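Folding tips picked up at the Zimgate open day

I went to the open day at Zimgate for the free coffee and came home with opinions on trousers. The Halau people were showing their laundry work, which meant grippers, a bed and a lot of clothing, and Lacey Pickering talked us through it at the speed of someone who has folded the same garment all morning. I had budgeted ten minutes. I stayed 2 hours and missed lunch.

I have been folding pants for most of my adult life and apparently I have been doing it the way a raccoon would. Some of what follows came from Lacey. The rest came from Keith Dunmore, who was standing next to me and has views.

Start at the waistband. Lay the pants out flat, find the two ends of the waistband, and get those right before you so much as look at the legs. Most of us grab a cuff because the cuff is closest.

Do it on the bed. A kitchen table is too narrow for a full leg, and there is always jam on it. A plain sheet is easier than a patterned one, for you as well as for the machinery.

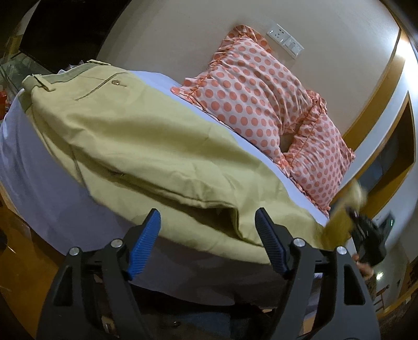 Yellow-green pants on the bed at the Halau demonstration, waistband to the left.

Stack the legs, then check the one underneath. The lower leg likes to wander off on its own, and if you fold over it you get a crease that will be there until spring. Slide a flat hand between the two and push outward toward the cuff.

Button the back pocket before you fold. It takes one second. Keith says he never does this, and I have seen Keith's pockets.

Two people are faster with long things like sheets and curtains. For pants, one person holds the waist still and the other lifts the legs. Agree on who is moving. My household has never once agreed on who is moving.

Don't snap the fabric. I asked if the grippers could do that towel-cracking thing my grandmother did, and Lacey gave me a look. Slow and low wrinkles less. Grandmother would have disagreed, loudly.

Cotton pants get folded in half lengthwise, then in thirds. Dress pants go over a hanger, and a cardboard tube slit down one side and slipped over the bar will spare you the line at the knee.

Someone asked what the setup cost and was told to pick up a leaflet. The leaflet was about parking.

Next one is in November, at Posstead. Bring a sweater, the hall is freezing.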